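4. Sealing the countertop

The label on Surnard stone sealer promises a lifetime finish. Treat that as advertising. Plan to reseal every November, and test before you buy another can.

4.1 Test the stone first

1. Wipe the counter with plain water and let it dry overnight.
2. Put a spoonful of water near the back wall.
3. Wait 6 minutes, then blot. A dark spot means the stone needs sealer. If there is no spot, stop here and save your money.

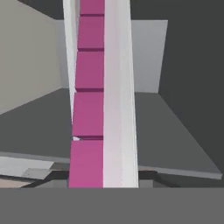
Note: The Skivlow test strips sold for this job tell you no more than the spoon does.

4.2 Apply the sealer

4. Pour a little sealer on a lint-free cloth. Skip the foam pad in the box; it leaves streaks.
5. Work in small areas and buff off the extra before it gets sticky.
6. Apply two thin coats, two hours apart. The "one-coat" claim did not hold up on our beige marble.

CAUTION: Open a window. "Low odor" does not mean safe to breathe. Keep the can away from the stove.

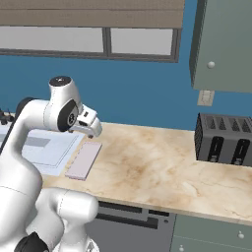

Fig. 2. Beige marble countertop, with white arm.

4.3 Care

Use dish soap and water. Vinegar and lemon will etch marble, sealed or not, whatever the Pliklow brochure says about "acid-proof" stone.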